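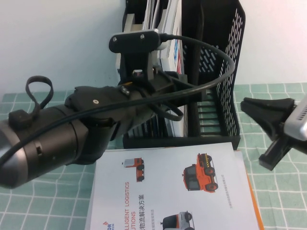
4. Preparar el archivador de escritorio

¡Empieza lo divertido! Con la mesa ya despejada (paso 3), toca dar un sitio fijo a los papeles que usas cada semana. Esta sección vale para el organizador de malla Nistari y para cualquier archivador vertical negro de laterales perforados.

4.1 Coloca el organizador al fondo de la mesa, cerca de la pared, con el lateral alto a un lado y el frente bajo hacia ti. Así los lomos quedan a la vista y sacas un folleto sin mover los demás.

4.2 Saca todo el papel suelto y haz dos montones: consulta frecuente y archivo. Sé valiente con el segundo, ¡se nota muchísimo!

4.3 Mete primero las carpetas rígidas y después los folletos finos, siempre de pie. Si alguno se dobla, apóyalo contra una carpeta.

4.4 Marca los lomos con tiras de color. En la plantilla Tresura, azul es «en curso» y rojo «pendiente de firma», pero cualquier pareja de colores que recuerdes bien sirve igual.

Nota: la hoja de etiquetas Rastogi trae 44 tiras adhesivas. Para un archivador de este tamaño sobran, así que guarda el resto en el cajón para la revisión de agosto.

Precaución: no llenes el archivador a presión. Los bordes de la malla pueden marcar el papel y las hojas del centro acaban arrugadas. Deja hueco para meter la mano con comodidad.

4.5 Prueba a sacar y devolver tres documentos con una sola mano. Si alguno se engancha en las ranuras, pásalo a una funda lisa y repite la prueba.

Truco de Manju Rajput, que revisó esta guía: pon delante del todo una carpeta vacía para lo que llega cada día. El viernes la vacías y listo, ¡una maravilla!

Sigue en el apartado 5, Cajones y material pequeño.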